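Speaker notes: "Where the Wire Goes"
Cirilo Palacios
Sunday, January 11, 2026, afternoon slot, small hall

Water first. Check the clicker. It did not work in May and I did my whole talk saying "next" to a man named only by his expression.

OPENING (two minutes, no more)

Good afternoon. I'm Cirilo. I look after the listening room at Jolona, and I have come to talk to you about headphone cables. If you were hoping for the other talk, it is down the hall and has snacks.

Ask for hands: who has untangled something this week? Wait. There will be hands. Who was angry about it? Same hands.

When I took over the room, I inherited over 100 pairs of wired headphones in three cardboard boxes. You did not take out a pair. You took out a clump, and then you negotiated. The previous system, as written on the lid of the biggest box, was "PLEASE WIND." People did wind. They wound them around the headband, tight, like they were tying up a hostage.

So the first part is about bends. A cable has a way it wants to go. Lay one down, leave it alone, and it will make a round turn all by itself.
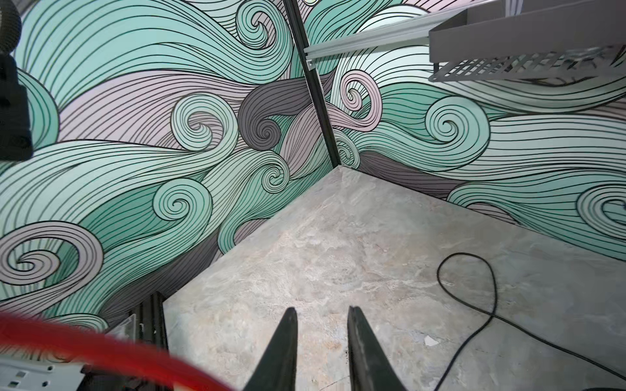 The number I use is a coffee mug. If the bend would fit around a mug, leave it. If it would only fit around a pencil, open it up. I have no science for the mug. The mug was on the desk.

(Someone will ask about thick cables. Bigger mug.)

THE THREE BAD WINDS

Do these with the old gray pair from the bag. Stand where the back row can see.

The Hostage: around the headband. Pulls on the spot where the cable goes into the earcup, and that spot is where most of mine die.

The Fist: around the hand, then stuffed. Every turn goes in with a twist, and every twist comes back out at the worst time.

The Bow Tie: folded up small with a rubber band in the middle. Looks very neat. I did it for years. Pause for sympathy.

THE GOOD WIND

Wide loops, loose, laid down one after another. Roll the cable a little between finger and thumb as each loop goes on. Slow the first time. After that you can do it while complaining.

Then the part that changed my life, which tells you something about my life: don't put the coil on the headphones. Lay the headphones down and let the cable lie around them, like a moat.

Give each pair its own moat. Moats must not touch. At Jolona we allow one shelf width for two pairs, and I have sent emails about this.

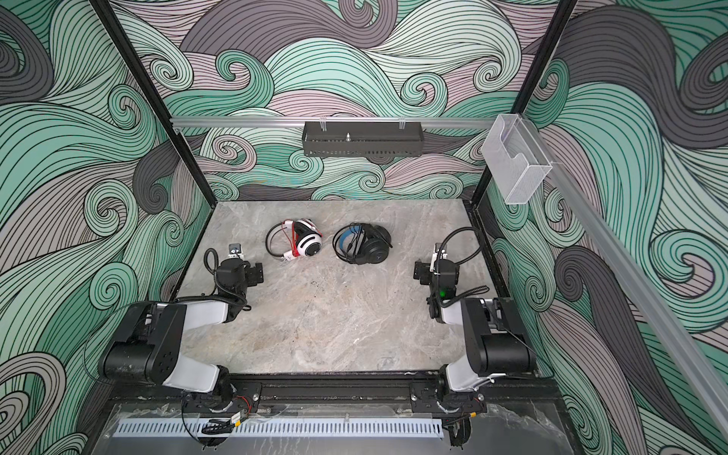
A white pair and a black pair are easy to tell apart. Sixty black pairs are a different afternoon. We tried numbered stickers (fell off), then colored tape (went gummy), and then a label maker from Plukard, which jammed on the word "Schumacher." That is the name of our upstairs room. It now has headphones labeled "Schum," and visitors think it's the brand.

What I do now is a small cloth tag at the plug end. The plug is what you're holding when you're confused, so put the answer there.

STORY, IF THERE'S TIME

The Girnano loan. They asked for 60 pairs for a weekend listening event, and I sent them out wound wide, each in its own bag, with a card of instructions. I was proud of the card. It had a drawing.

They came back in one bag.

(Let that sit. Don't explain the bag.)

It took two evenings. I have since cut the card down to four words: "Wide. Loose. Alone. Thanks." Returns are better. They are still not good.

PRACTICE, TEN MINUTES

Hand out the cords. One each, no sharing. Walk around. Do not take the cord out of anybody's hands, however much it hurts to watch. Left-handed people can reverse everything and will have been told that all their lives, so be nice about it.

QUESTIONS

"Why not go wireless?" Charging 100 of anything is a second job.

"Velcro ties?" Yes, loosely.

"What about the string lights at my house?" I'm sorry. I can't help you with those.

Collect the cords before they leave. Count on getting them back in a clump.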